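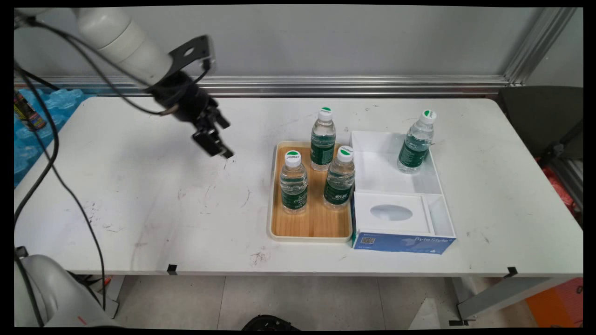 Water and Tissues in the Shared Rooms

Beginning this month, the Office Services group at Wihongi will supply bottled water and tissues in all shared workrooms and meeting rooms on the second floor. The change follows the September survey of building users, to which 143 staff members and visitors replied. Many of those who answered asked for drinking water closer to the rooms where longer sessions are held.

Each room will have a tray for water bottles and a divided organizer for tissues and other small supplies. Staff are asked to keep both together on the table and to leave the tray in place when a session ends. A bottle may also be stored in the larger compartment of the organizer if the tray is needed for cups. Tissue boxes should stand in the front compartment, with the opening facing up.

Rooms will be restocked each Wednesday before 9 a.m. Additional bottles are kept in the supply closet next to Room 18 and may be taken as needed. Groups expecting more than seven guests should send a request to Kenta Onishi at least two working days in advance. Requests should state the room, the starting time and the number of people attending.

Opened bottles should be taken away by the person using them. Empty bottles go in the recycling bin by the elevator, with the caps on. Sealed bottles may stay on the tray for the next group. Food should not be stored in the organizers.

The survey also drew a number of comments on the condition of the tables. Marks and stains that do not come off with a damp cloth may be reported to Ingegerd Lie at extension 663. Please do not use solvents or scouring pads on the tabletops. A schedule for surface cleaning is being prepared and will be posted outside each room.

Supplies for the first-floor reading room will continue to be ordered through Mitsuko Tsuji. Departments that currently purchase their own water may keep doing so until their present orders run out.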